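Spotting scope

A spotting scope is a small, portable telescope made for looking at things on land, such as birds, targets, ships and distant hillsides. It sits somewhere between a pair of binoculars and an astronomical telescope – stronger than the first, a good deal easier to carry than the second – and most people who own one came to it after a few years of wishing their binoculars reached just a little farther.

Design

Nearly all modern spotting scopes are refractors, meaning that a lens at the front gathers the light and a set of prisms farther back turns the picture right side up. The eyepiece may be straight, in line with the barrel, or angled upward. Straight eyepieces make it quicker to find a moving bird, and they are the favorite of people who watch from a car window. Angled ones are kinder to the neck over a long afternoon, and they let a tall parent and a short child share one tripod without anybody having to touch the legs.

Focus is set either with a ring around the barrel or with a knob on top. Some makers fit a double knob, one half for coarse movement and the other for fine, and those who get used to it rarely want to go back.

Mounting and accessories

Because magnification enlarges every tremble of the hand along with the bird, a spotting scope is almost always used on a tripod, a window clamp or a beanbag. The foot of the scope usually slides into a plate on the tripod head, and a good fluid head will let it swing smoothly and stay where it is left. Phone adapters are popular too, and hold the phone's camera squarely behind the eyepiece. 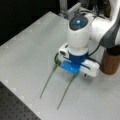 Wind is the great enemy of a steady view, and a lower tripod nearly always beats a taller one. Hanging a bag from the center column helps, provided the bag doesn't swing. Anything added to the setup, whether a phone or a remote shutter, ought to be fastened so that its weight and its wiring don't tug at the barrel. The same concern comes up wherever a camera rides on something that moves, as with the little white camera module clipped to the side of the blue and white gripper, where a black cable loops close by. On a scope, a soft strap around one tripod leg will keep a loose cord out of trouble.

Magnification and brightness

The front lens of a field scope is commonly 65 to 80 millimeters across. The Plimel 70, a travel model sold by the optics firm Gimard, takes its name from its 70 millimeter lens and comes with a fixed eyepiece. Danuta Czerwiński, in her handbook for the Borkowska bird reserve, recommends low power for scanning and higher power only once the bird has been found, and adds kindly that hot air over a summer marsh will spoil the view through any scope at all.

Care

Lenses should be dusted with a blower or soft brush before any cloth comes near them.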